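Reviewed: Stirnwood cell simulator, demonstration build, as shown at the Katona open day in April. Time at the station: 90 minutes, of which 18 were spent waiting on a license server.

## What was on show

Stirnwood is a desktop simulator for single-arm work cells. It is sold by Biltau, and the open day was the first chance to use it without a sales engineer holding the mouse. Gebhard Ammann ran the station. Visitors could load a room, jog the arm, replay a stored motion and switch between viewpoints. Writing new motions was disabled in this build.

I asked for the stock room with the pedestal-mounted arm, a black table and a few loose items. It has an orange floor and bar stools at the back, and it loads quickly.
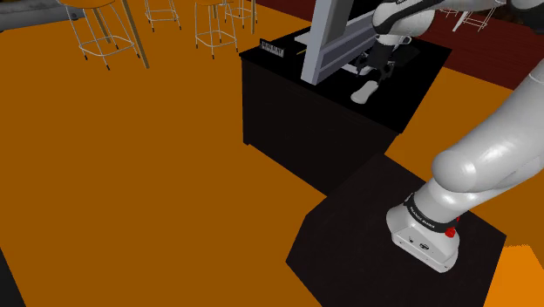

*Room view, gripper over the white part on the table. The arm base sits on its own pedestal.*

The room view is the one most people will work in. Orbit and zoom respond without lag, and the arm can be jogged by joint or by tool axis. Tool-axis jogging is the better of the two. Step size is set in a separate dialog that closes after each change, a nuisance when trying several values in a row.

Contrast is poor where it matters. The table and pedestal are both black, and from the default angle they nearly run together where they overlap. Side faces carry very little shading. With a dark gripper above a dark tabletop, judging clearance by eye is guesswork. The part, being pale, is easy to find. Ammann said surface colors can be edited in the full version. I could not check that.

Items near the panel at the back of the table suffer too. There is a small sign with white lettering that I could not read from the room view at the station's resolution. Texture resolution is a setting, but it was locked.

## Close view

The second viewpoint looks past the fingers. Bezawit Alemneh, who was sharing the station with me, preferred it for checking approach angle and used it almost exclusively. I switched back and forth.

Geometry on the gripper is better than I expected at this price. The bolt heads on the finger link are modeled, and bevels on the longer link catch light correctly. The part is plain: matte gray, no markings, a rounded shape that narrows in the middle. Past it, large areas of the view are featureless black, so depth cues are thin. A distance readout would solve this. Biltau lists one as a paid add-on, and it was not installed.

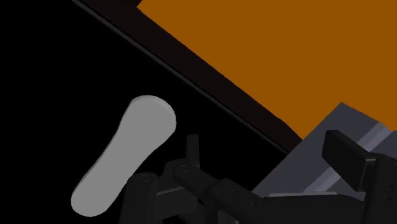 ## Controls and replay

- **Replay.** Stored motions can be scrubbed in both directions. Scrubbing backward more than 10 seconds caused the view to stall on both of my attempts.
- **Input.** Mouse and keyboard only. A Hetel hand controller was on the table, but its driver was missing.
- **Collision check.** Off by default. Once enabled, it reports a contact as a line in the log and does not highlight the surface involved.
- **Export.** Joint values export as plain text with a usable header. Units are stated. Column order is fixed.
- **Documentation.** A printed quick guide by Perihan Ertürk covers navigation and jogging well. Replay gets one paragraph.

## Compared with what we use now

Our shop runs an older package that Ferhat Bayram set up, and it is slower to load by a wide margin. It does draw contact surfaces in color, and our operators rely on that. Stirnwood has the better camera handling and the cleaner export. Moving our existing cells across would take roughly 2 weeks by my estimate, most of it spent rebuilding fixtures.

## Rating

Three out of five for the demonstration build. I would consider it for layout work and for training new staff on jogging. I would not use it for clearance checks until the readout is part of the base license and the default materials are lighter. Biltau has offered a trial key, and I intend to repeat the replay test on our own hardware with the collision check on.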